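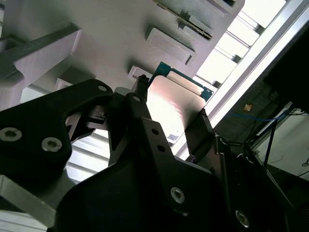 Photo credit: Rastine Media

Plorton Neighbors Help Board > Home Loans and Homeowner Costs

My mortgage payment went up $200 a month and I have a fixed rate. Can they do that?

posted by maplestoop
Sep 19, 2025

Hi everybody, I hope this is the right place to ask and I apologize in advance for the length, my sister says I can't order a sandwich without telling a story first.

We bought our house here in Plorton on a regular 30-year fixed loan. I picked fixed on purpose so I would never have to think about it again. Our loan got sold to Zundmont Home Loans in April, and at first the only thing that changed was the website, and the payment stayed the same to the penny. Then last week a letter came called an annual escrow statement, and it says our new payment is $200 a month higher. There is a page of columns with words like "shortage" and "required cushion" and a coupon at the bottom where I can pay a lump sum if I want to.

I called and got a very nice young woman who told me the rate hasn't changed, it's the escrow. I said okay, thank you, and hung up, and then realized I didn't understand it any better than before I called. Our homeowners policy is with Zúñiga Insurance and I do know that one went up at renewal, but I thought that was a small bump. As for the property taxes, I'll be truthful, I never look at the bill because the mortgage company pays it.

So is this allowed? Should I pay the lump sum? And will it come back down again? Thank you to anyone who takes the time, and also if you know whether the old company could have kept some of our money, I lay awake over that one.

3 replies

backyard_plums

Oh, I feel for you, we got one of these letters the second year in our house and I sat right down on the stairs with my coat still on!

The nice young woman told you right, she just stopped a bit early. Your payment is really two payments stuck together. One part is principal and interest, and that's the part your fixed rate protects. The other part goes into a holding account, the escrow, and the company uses it to pay your property tax and your homeowners insurance when those come due. If the tax or the insurance goes up, that part goes up too. So yes, they can do it, and a fixed rate doesn't stop it.

Now for why it jumps so much at once. Say the bills came in higher than they guessed last year. They paid them anyway, so your account is behind, and you have to make that up (that's your shortage). On top of that they have to start collecting the right amount for next year. You're catching up and paying the new higher amount both at the same time, and it stings.

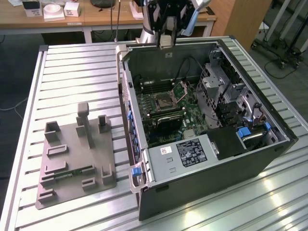 I would get out three pieces of paper: the escrow statement, your latest tax bill, and the renewal page from Zúñiga. Find the line on the statement where it lists what they expect to pay for each one, and see if it matches the bills. Ours did not match! They had us down for a tax amount without our homestead exemption on it, and when I sent in a copy of the corrected bill they ran the whole thing over again and our increase dropped by $50 a month. It took a while and I had to call more than once, so write down the date every time and who you talked to.

About the lump sum, we paid ours because we had it sitting in savings and I like a thing to be done with. But please know that it only takes care of the catching-up part. My husband thought our payment would go right back to where it was and he was pretty grumpy when it didn't. If paying it would leave you short, let them spread it out over the months. They don't normally charge interest for that, but do ask, and have them show you what the payment would be both ways.

kx_ridgeline

Yes its legal. Shop your insurance. Mine was the whole problem and I saved a bunch by switching. Mortgage companies are all the same, good luck

teapot_and_ledger

I worked in a loan office for a good many years before I retired, not at Zundmont, so take this as one person's general experience and check it against your own paperwork. The first answer covers the main thing very well. I'll just add a few bits about the sale of the loan, as that seems to be what's keeping you up.

When a loan moves to a new company, the escrow balance is supposed to move with it. Look for the last statement from your old company, which should show the escrow balance on the day they let go of the loan, and then look at the opening balance on the first one from Zundmont. Those two numbers ought to be the same, unless a bill was paid right in between, and in that case you should be able to find it listed. If there's a gap you can't explain, don't just phone. Write them a letter and ask for a full escrow history.
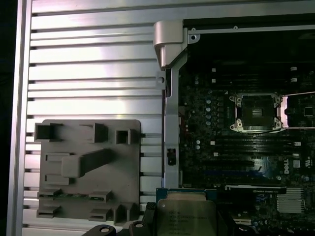 Put your loan number on every page, keep a copy, and send it to the address they give for inquiries or disputes. It's very often a different address from the one where payments go, and I can't tell you how many good letters I saw wander around for weeks after being mailed in with a check.

The cushion is a separate thing from the shortage. For most loans they're allowed to hold up to 2 months' worth of escrow payments as padding. Some companies hold less, and if your old one did and your new one takes the full amount, that by itself will push the payment up a little even when no bill has changed. I'd look at that line closely, given that you've just been transferred.

Will it come down? Part of it should. Once the shortage has been paid off, usually over a year, that piece falls away at the next review, provided the taxes and the insurance hold still in the meantime. The piece that covers the higher bills stays for as long as the bills stay high. If you do change insurance companies, make sure the new policy starts the same day the old one ends, and give the new agent the exact wording your lender wants for the mortgagee clause. Any refund from the old insurer generally comes to you at home, and I would put it straight into the escrow account if I were you, or you may be reading this same letter again next year.

One last thing, do pay the new amount when it's due even while you're arguing about it. If they correct it, they can fix the difference afterward, and a short payment can turn into a late fee in a hurry.

maplestoop

Thank you all so much! I found the tax bill, it was in the drawer with the takeout menus, and the homestead exemption is missing from it. I'm calling the county in the morning and then writing to Zundmont. I haven't tracked down the closing statement from the old company yet but I think it may be in my email, so I'll look tonight after supper and post back with the two balances.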